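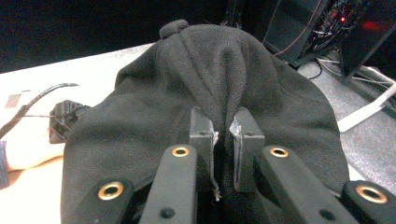 **kkulkarni:** Kavitha here. Before anyone suggests a new motor, check the pad lining. On a parallel-finger build the lining does most of the work with fabric, and once it tears the cloth bunches on one side and you end up squeezing harder to make up for it. What adhesive is under yours, and what thickness is the strip?

**anil_ds:** Contact adhesive, spread thin, left for 14 minutes before pressing. The strip is 2 mm silicone sheet from Grilten, cut with a knife and a steel rule. It lasted 600 closes on fleece before the first edge lifted. I kept going for the rest of the evening, which I accept was a mistake. Both inner faces are ragged now, and fibres catch in the torn part.

For anyone who has not read the earlier thread: printed fingers, brass bushings at the pivots, one servo, hand-held so we can try grips before the thing goes on an arm. The job is folding fleece offcuts for the shared workshop. Lavanya does the electronics, I do the mechanics.

**nelida_c:** Contact adhesive on silicone is the fault. Very little sticks to cured silicone except silicone. You had a mechanical bond to the roughness of the print and nothing at all to the sheet. Take the same strip, use a silicone RTV, clamp it overnight, and it will hold.

**kkulkarni:** Partly agree. RTV will hold the face, but the load at the edge is peel, and peel starts at the corner whatever the glue. I would wrap the strip over the tip and screw it down at the back. Then the glue only has to stop it creeping.

**nelida_c:** Wrapping adds thickness at the tip, exactly where he needs to get under a single layer. I tried it on the Kartha fingers and they could no longer pick one sheet of cotton off a table. They took two or none.

**anil_ds:** Fleece is thicker than cotton, so I might get away with it. Is there a lining that is not silicone and still grips? I have some neoprene and a roll of that ribbed shelf liner.

**tonantzin:** Not the shelf liner. It is foam on a mesh and it crumbles. Neoprene is fine and takes contact adhesive properly, so you could keep your method. Grip on fleece is lower than silicone but fleece is not difficult. Have you measured the closing force, or is it whatever the servo gives at stall?

**lavanya_ds:** It is whatever the servo gives at stall. The current limit is in the firmware but set far too high, because I set it up for gripping a mug and never changed it. I will bring it down before he fits new lining.

**tonantzin:** Then I would do that first and leave the adhesive argument for later. A luggage scale hooked over one finger will do. At 8 N you can lift any offcut you are likely to meet. If it reads 30, that is what tore the strip.

**anil_ds:** Luggage scale read 30 on Tuesday. So, yes.

**nelida_c:** That explains how quickly it went. It does not make contact adhesive the right choice on silicone.

**anil_ds:** Noted. I am going with neoprene, flat, no wrap, and the lower current limit. Procedure below so it can be corrected before I cut anything.

### Removing the old lining

1. Power off and unplug the servo lead. The linkage can be moved by hand after that.
2. Open the fingers wide and rest the tool on a bench with a plain top, so you can find the screws when they drop.

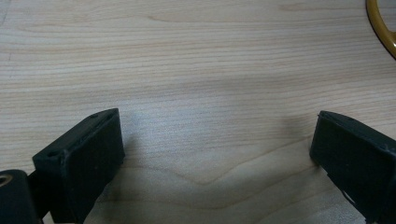

3. Peel off whatever lining is left. Work from the lower end upwards.
4. Scrape the old adhesive with a plastic blade. Metal gouges the print.
5. Key the face with 120 grit and wipe it with isopropyl alcohol.

### Fitting the new strip

1. Cut the neoprene 1 mm short of the face at the top and bottom.
2. Round the corners. Square ones lift first.
3. Adhesive on both surfaces, wait, press once. Do not slide it into place.
4. Close the fingers on a piece of flat scrap and leave them until the next day.

**kkulkarni:** Step 2 of the second part matters more than the rest. I would also put a slight chamfer on the top edge of the neoprene, with the blade at a shallow angle. The cloth then rides over it instead of catching.

**nelida_c:** Acetone is faster than scraping if the fingers are PETG. Not if they are ABS.

**anil_ds:** They are ABS. Scraping it is.

**tonantzin:** Check the bushings while you have it apart. All that time at stall will have loaded the pivots as well. If there is side play, new lining will wear on one edge again.

**lavanya_ds:** Limit is changed and pushed to the Plestia branch. The old value is still in a comment, in case someone wants to hold a mug.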